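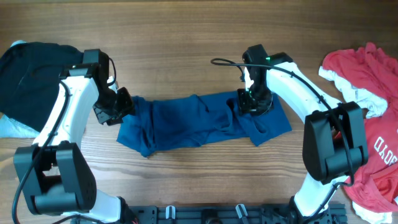
Lotenetti Street Shared Workshop
Minutes of the folding arms build group
2018-07-27, back bench, start delayed by a search for the good chairs

Present: 8 members, one of whom had come to use the bandsaw and stayed for the cookies.
Apologies: two. One sent a reason. The reason was accepted with raised eyebrows.

1. Minutes of the last meeting
Approved after one correction. "The left arm attacked the shelf" now reads "the left arm made contact with the shelf." The member who owns the shelf asked that her vote against be recorded.

2. State of the build
Both arms are up on the rail and answer to the same laptop. White links, black joints, black grippers, cables down the outside. A motion to route the cables inside the links was met with a long silence from the people who would have to do it. Cable ties will be bought.

The shoulder on the right arm still sags when the power is cut. Until this is fixed, the person at the switch says "dropping" in a loud voice and waits for an answer. A nod is no answer. We have been over this.

3. Laundry trials
The group agreed in February that the arms would learn to fold clothes, on the grounds that it would be easy to find clothes. This part of the plan has held up well.

Work is now on the two-handed pick: both grippers go for the upper corners of one garment laid flat in the middle of the table, with the rest of the pile pushed out to the sides. Blue has been the working garment, as the camera finds it on the wood without much fuss. The red one with the big white letters confuses the corner finder, which takes the lettering for an edge. Navy is fine by day and hopeless after supper, when the overhead light is all we have.

Score from the last session: 12 clean folds out of 120 tries. A member pointed out that this is one in ten. Another pointed out that he folds better than that, and was invited to come and do it 120 times.

"Clean fold" was discussed at length. The definition now reads: sleeves or legs inside, no corner hanging out by more than the width of a hand. Whose hand was left open.

4. Gripper fingers
The angular printed fingers hold thick cloth well enough and let go of thin cloth when they feel like it. Two options on the table:
a) Glue rubber strips from the Grokus kit to the present fingers.
b) Print the Wijesinghe pattern, which is longer and takes most of a night.
Option a) carried, 5 to 3, mainly on account of the night.

5. Software
The Brulleleo branch will be merged once it stops waving at the end of each run. Its author maintains that the wave is a calibration step. He was asked to calibrate with less feeling.

6. Money
Cable ties, rubber glue and one replacement screw set approved. A request for a second table was put off. A request for a nicer table was not seconded.

7. Any other business
Clothes lent to the project must be washed first. This should not have needed an item.
Would whoever keeps borrowing the small hex key please put it back on its hook, or at least near the hook.

Actions
Cable ties: bandsaw member, who should have left earlier.
Rubber strips on both grippers: option a) voters.
Right shoulder: carried over again.
Lamp for evening runs: whoever has one at home and doesn't love it.

Next meeting in two weeks, same bench. Bring a T-shirt you can spare, plain if possible.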